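4.3 Wrist camera versus fixed camera

The vendor sheet for the Tumell linkage gripper promises that a wrist camera makes the external camera unnecessary for board assembly. We doubted this and tested it on the memory latch task, using the same Gremport arm and controller as in Section 4.2. Each camera setup was given 62 trials, and the board was shifted by hand between trials.

With the fixed camera alone, the arm released the latch in 30 trials. With the wrist camera alone it did so in 51. Taken at face value this supports the vendor, but we would be careful with it. The controller was tuned by two of us (Baran and Eberhard) on wrist images, and the fixed camera got no comparable attention. A fair share of the difference may come from tuning.

There is also the matter of what the wrist camera sees. The gripper takes up much of the lower part of the view, and the bright ribbed panel behind the board produces streaks that our edge detector sometimes took for slot edges (Figure 7). The blue latch was easy to segment by color. We would not expect the same result with a black latch, and we did not test one.

The Mathur parallel gripper, which has slimmer fingers, blocks less of the image, but its mount put the camera at a different angle. We therefore make no claim about which gripper is better for this task, although earlier reports have done so on thinner evidence.
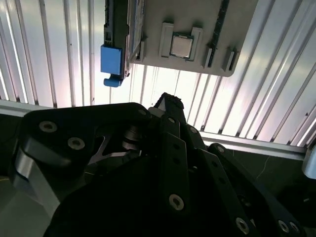

Figure 7. Wrist camera view with the linkage gripper near the blue latch, processor socket to the right.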